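집게가 놓지 않은 날

Soltomier의 실험동 2층에서는 로봇 팔이 하루 종일 케이블을 꽂고 뺀다. 사람 손으로는 몇 초면 끝나는 일이지만 기계에는 까다롭다. 케이블은 집을 때마다 모양이 달라지고, 꼬인 방향에 따라 당기는 힘도 바뀐다. 연구팀은 이 작업에 Gevano라는 이름을 붙이고 지난해 7월부터 시험을 이어 왔다.

사고는 737번째 시도에서 났다. 로봇은 커넥터를 빼기 위해 기기 본체를 한쪽 집게로 누르고 있었다. 그런데 케이블 고리가 손목 관절 뒤쪽에 걸렸고, 팔이 올라가면서 줄이 팽팽해졌다. 힘 센서는 이를 '커넥터가 아직 빠지지 않은 상태'로 읽었다. 제어 프로그램은 정해진 순서대로 당기는 힘을 높였다. 작업자가 비상 정지 버튼을 눌렀을 때는 이미 단자가 휘고 기기 외피에 금이 간 뒤였다. 다친 사람은 없었다.

팔은 멈췄지만 집게는 풀리지 않았다. 전원이 끊기면 물건을 떨어뜨리지 않도록 마지막 힘을 유지하게 설계된 탓이다. 무거운 부품을 옮기는 공장에서는 필요한 기능이다. 배터리가 들었을지 모르는 소형 전자기기를 누르고 있을 때는 사정이 다르다. 현장에 있던 두 사람은 수동 해제 나사를 찾느라 시간을 썼다. 나사는 보호 덮개 안쪽에 있었고, 덮개를 여는 공구는 옆방에 있었다.

집게를 공급한 Plondemura는 설명서에 해제 절차가 적혀 있다고 답했다. 확인해 보니 200쪽짜리 문서의 부록에 한 문단으로 들어 있었다. 연구팀도 설치할 때 그 부분을 읽지 않았다고 인정했다.

기록을 다시 살펴보자 전조도 나왔다. 사고 전 60회의 시도 가운데 세 번, 힘 수치가 비슷한 모양으로 솟았다가 내려갔다. 그때는 케이블이 저절로 풀려 작업이 성공으로 처리됐다. 성공한 시도의 힘 기록을 따로 보는 사람은 없었다.

3월 23일 시험이 재개되면서 몇 가지가 바뀌었다. 당기는 힘의 상한은 30뉴턴으로 내려갔고, 상한에 닿으면 팔은 힘을 더하는 대신 왔던 길로 되돌아간다. 비상 정지 뒤에는 집게를 천천히 여는 것이 기본값이 됐다. 해제 공구는 작업대 다리에 줄로 묶어 두었다. 안전 점검을 맡은 외부 업체 Brito는 손목 카메라 영상으로 고리의 위치를 먼저 확인하는 단계도 넣으라고 권고했다.

마지막 권고는 아직 적용 중이다. 검은 케이블이 겹쳐 있으면 어느 가닥이 위에 있는지 프로그램이 자주 틀린다. 연구팀은 판단이 서지 않을 때 로봇이 멈추고 사람을 부르게 해 두었는데, 지금은 그 호출이 너무 잦아 시험 속도가 사고 전의 절반에 못 미친다.
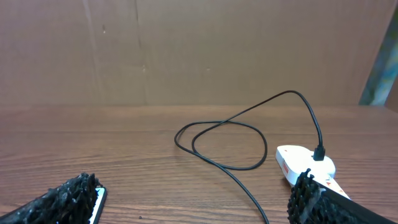

손목 카메라에 잡힌 케이블 작업. 흰 기기에 꽂힌 검은 케이블이 두 집게 사이에서 고리 모양으로 겹쳐 있다.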